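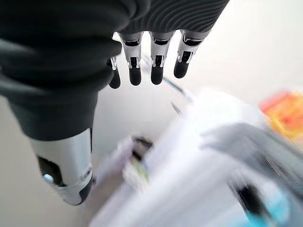 A pale work surface seen from above.

How to clean and look after a pale work surface

Updated July 31, 2026

A white, cream or light gray top makes small parts and pencil lines easy to see, and it shows every mark too. The method below works on most sealed tops: laminate, melamine, painted board and varnished light wood. It does not suit oiled wood or bare stone. If you don't know what your top is made of, look for a label on the underside or ask the seller before you put anything stronger than dish soap on it.

What you need

Two microfiber cloths, one for washing and one for drying
A soft brush or hand broom
Dish soap without color or lotion
Baking soda
Rubbing alcohol
A plastic scraper (an old store card will do)
A measuring jug and a spray bottle

Mixing the cleaner

Measure 1,000 ml of lukewarm water into the jug and stir in one teaspoon of dish soap. More soap leaves a film, and on a pale top the film turns gray within a week or two. Fill the spray bottle from the jug and use what remains for rinsing out the washing cloth. The Zastby bottle I use holds 510 ml, so one batch fills it once with nearly the same amount left over. Label the bottle.

Cleaning the top

1. Take everything off that you can lift. Slide nothing. Grit under a toolbox or a lamp base will scratch a glossy finish.

2. Brush the dust toward you and off the front edge into a pan. Go over the back edge twice, where the top meets the wall or the upstand.

3. Spray the cloth, then wipe in straight overlapping strokes from one end to the other. Spraying the top directly lets water run into seams. On a Tultgate bench, which has a joint down the middle, wipe along the joint and never across it.

4. Rinse the cloth, wring it hard and go over the top again.

5. Dry with the second cloth straight away. Check from a low angle with a lamp on at the far end. Streaks you can't see from above will show up this way.

Removing marks

Pencil: a white vinyl eraser, then a damp cloth. Pink erasers can leave a stain of their own.

Ballpoint and marker: a little rubbing alcohol on a cotton pad, dabbed from the outside of the mark toward the middle. Test it on the underside first. Alcohol dulls some varnishes and will soften certain paints.

Black rubber scuffs: a paste of baking soda and water, rubbed lightly with a fingertip for half a minute and wiped away. Repeat if needed. Pressing harder takes the shine off.

Dried glue: hold the scraper almost flat and push from one side. If the glue won't lift, lay a warm wet cloth on it for ten minutes and try again. Superglue needs acetone, and acetone ruins melamine, so I leave superglue spots alone.

Coffee and tea: baking soda paste, left on for five minutes, then rinsed.

Repairing a scratch in a painted top

Sand the scratch and a hand's width on each side with 200 grit paper, dry, with light pressure. Follow with 1,000 grit until the edges of the old paint can't be felt. Wipe off all the dust. Put on two thin coats of matching paint and let the first dry overnight. Don't sand laminate or melamine. The pattern layer is very thin and you will go through it. For those, use a filler stick such as Jelomeck in the closest shade, going a little lighter if you are between two. A dark line is easier to see on a pale top than a light one.

How often

Brush and dry-wipe at the end of each working day. Do the full wash once a week, or every two weeks if you only use the bench on weekends. Look over the edges and joints twice a year. I do mine in March and again in the fall. If the edging has started to lift, glue it back before the next wash so water can't get underneath.

Keeping marks off

Put felt pads under lamps and vises. Use a cutting mat for anything with a blade, and store it flat. Newspaper is a poor cover for a pale top because the ink transfers when it gets damp. Plain brown paper or lining paper from a roll is fine, and you can write measurements on it as you go.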